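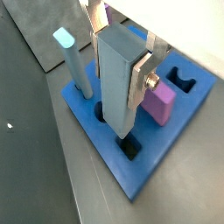 Lestden : 23 logements mis en vente dans l'ancien bâtiment Bakero

La commercialisation du programme Vavomwood a débuté en juin à Lestden, sur l'emprise de l'ancien bâtiment administratif Bakero. L'opération, conduite par le promoteur Zein, porte sur la transformation de bureaux en 23 logements répartis sur quatre niveaux, du deux-pièces au cinq-pièces. Les lots sont vendus en l'état futur d'achèvement, après changement de destination de l'immeuble.

La structure existante, en poteaux et poutres de béton armé, est conservée. Les façades sont déposées et remplacées par des murs à ossature bois avec isolation par l'extérieur. Les planchers ont fait l'objet d'une reconnaissance par sondages avant le dépôt du permis. Deux trémies supplémentaires seront ouvertes pour le passage des gaines techniques, avec renfort métallique en périphérie. L'ascenseur d'origine est remplacé et sa fosse reprise.

Le plus grand appartement, situé au dernier étage, atteint 100 m² de surface habitable, hors terrasse. Les quatre-pièces courants s'établissent à 90 m². Tous les logements à partir du trois-pièces sont traversants ou à double orientation, à l'exception de deux lots du premier étage donnant sur la cour. Le rez-de-chaussée reçoit un local à vélos, un local à déchets et une cellule professionnelle dont l'affectation n'est pas arrêtée.

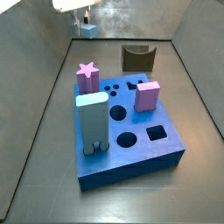
Le stationnement est assuré par le sous-sol existant. Les places ne sont pas rattachées d'office aux logements et font l'objet de lots séparés au règlement de copropriété. Le précâblage pour la recharge des véhicules électriques est réalisé sur l'ensemble du niveau, la pose des bornes restant à la charge des acquéreurs.

Le chauffage et l'eau chaude sanitaire sont produits par des pompes à chaleur collectives implantées en toiture, derrière un écran acoustique. Le comptage est individuel. Une ventilation simple flux hygroréglable équipe les logements. Le permis impose une mesure du niveau sonore en limite de propriété avant la mise en service définitive des équipements.

Le terrain représente 800 m², dont une partie en cour imperméabilisée. Le revêtement y sera déposé et remplacé par un sol drainant et des plantations en pleine terre. Les eaux pluviales de toiture seront infiltrées sur la parcelle, avec un trop-plein raccordé au réseau communal. 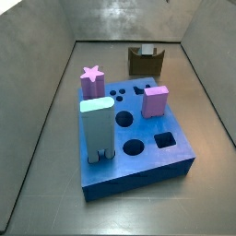

Côté vente, les contrats de réservation prévoient un dépôt de garantie consigné chez le notaire et une condition suspensive d'obtention de prêt. La grille de prix est communiquée sur demande et n'inclut pas les places de stationnement. Les demandes de modification des cloisons seront acceptées jusqu'au lancement des plans d'exécution, sous réserve du maintien des gaines et des pièces humides à leur emplacement.

Le démarrage des travaux est subordonné à l'obtention de la garantie financière d'achèvement. Le curage intérieur et le désamiantage des dalles de sol du deuxième étage interviendront en premier. Le promoteur n'a pas communiqué de date de livraison. Le dossier de permis est consultable au service de l'urbanisme de Lestden, le matin jusqu'à midi.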